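Notebook, kitchen bench, August
Task: play fruit from plate to board, shown by remote control

Started at 9.30 with the leader arm on the side table and the Duvby pedals under it. Left pedal starts and stops a recording, right pedal throws the last one away. Swapped them over last month and I still press the wrong one. Lost two good runs that way before ten o'clock. Have put tape on the left one.

Kept the task the same as last time: pick one piece of fruit off the plate, put it on the board, go back to the rest pose. The fruit to be picked is read out from the list before each run. Operator drives from the side table and looks at the bench directly, not at the screen. We tried the screen in July and everyone came down too early on the fruit.

Gripper force at 18 on our scale. At the old setting the banana turned in the fingers when lifted by one end. It still turns a bit if taken near the tip, so take it by the middle.

The lemon is the awkward one. It rolls when a finger touches it from the side, and then the operator chases it round the plate, and the chase goes into the data. Rule from now on: if it rolls more than once, stop, discard, put it back and start again. One small nudge is fine and probably useful to keep.

Hand guiding (arm slack, pushed along by the wrist) was the first plan for this task. Did a few first thing for comparison. The paths are smoother near the plate, but your own arm is in the overhead view most of the time and the cables pull the wrist round when you let go. Staying with remote control for the main set. Hand guiding is still quicker for teaching the rest pose, so I used it for that and saved the pose as Flima 2.

Plate on the tray, fruit at the start of a run:

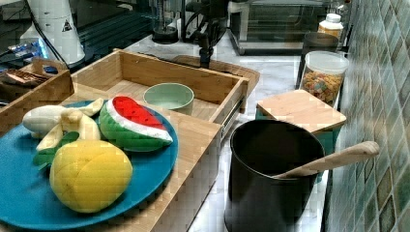
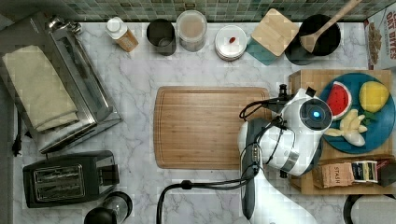
Kobori read the draft of this page over lunch and wrote back that the discard rule is too strict: if every run where the lemon rolls is thrown out, the policy will never see a recovery, and the first time it rolls on its own it will sit there closing on air. Would rather we kept the rolls and tagged them. Fair point. Agreed to keep them from now on with the tag "roll", and to leave them out of the first training run so we can compare with and without. The ones already discarded are gone.

Count at the end of the afternoon: 63 kept, 17 discarded. Most of the discards are the lemon, a few are the pedal, one was the arm stopping on a joint limit when I reached too far across the board. Target was 60 so we are over.

Also noted:

Lag on the leader arm got worse after 3 pm. Restarted the Sternero box and it went back to normal. Second time this month. Needs looking at before the next long session.

Runs are getting shorter as I get used to the arm. The early ones have a long pause above the plate. Don't trim them yet, ask first.

Vary the plate more. I kept putting it back in nearly the same spot on the tray without meaning to.

Next: same task with a second operator on the leader arm, force unchanged, "roll" tag in use from the first run.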